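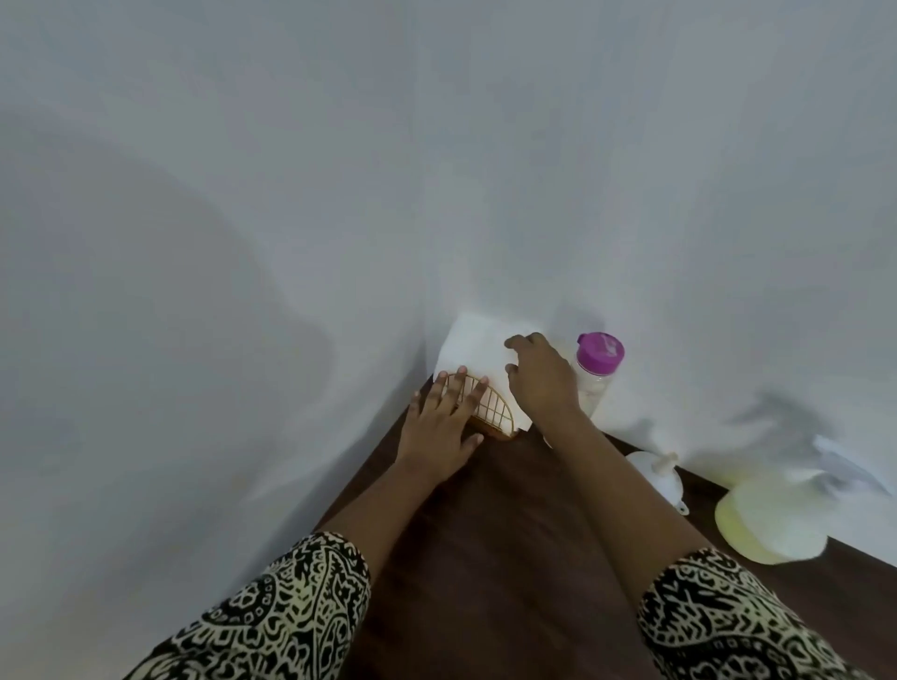

Paper napkins and a wire holder on a corner table.

Callport cafe ends free napkins, then doesn't
Apr 6, 2024

The war on napkins at Brandão, the lunch spot on the Callport waterfront, lasted 9 days and ended in a full retreat.

Owner Cristóvão Arruda announced late last month that diners would get one napkin each and pay a nickel for any more. He had been going through nearly 1,000 a day, he said, in a place that seats far fewer people than that and serves mostly soup.

Customers took it as well as you would expect. A petition taped up at the bus shelter drew 200 signatures, several of them in what looked like gravy. One regular began bringing his own bath towel.

"I sold 11 extra napkins," said Arruda. "That is 55 cents. The sign cost me more."

Lurdes Rocha, who runs the bakery next door, said she had sympathy for her neighbor but had also noticed his customers coming in to use her napkins. "They didn't buy a roll," she said. "Not even a small one."

The nickel charge was dropped Thursday. Arruda has ordered 400 packs from his supplier, Zokden, and says he is now looking into the sugar packets.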